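How to Run a Room-by-Room Fire Drill in a Chapter House 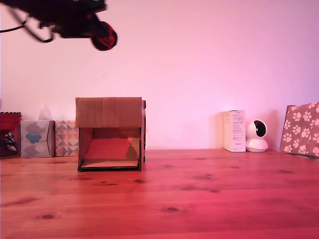 Start with the floor plan. Print one sheet per floor and mark every bedroom, both stairways and the outside meeting point. The Cellholm house uses the far side of the parking lot, well clear of the fire lane. Give each floor 2 wardens and write their room numbers on the sheet.

Before the drill

Call the alarm company and ask for the panel to be put in test mode. On a Zikard panel this also needs the house code, so have it ready. Tell the campus housing office the start time. Post a notice naming the month only — members should not know the hour.

Running the drill

1. Set off the alarm from a pull station, and use a different one each term.
2. Start the timer when the horns sound.
3. Wardens knock on each door on the way out, call once, and keep moving. They do not go back up.
4. At the meeting point, check names against the sleeping roster, including overnight guests.
5. Stop the timer when the last name is cleared.

For a house of 32 members on three floors, the target is 4 minutes. The Zamolmont chapter runs one drill after midnight each term, when the times are slower.

Afterward

Reset the pull station, take the panel out of test mode and confirm with the alarm company by phone. Log the time, the station used and any door found propped open. Keep the log with the inspection papers.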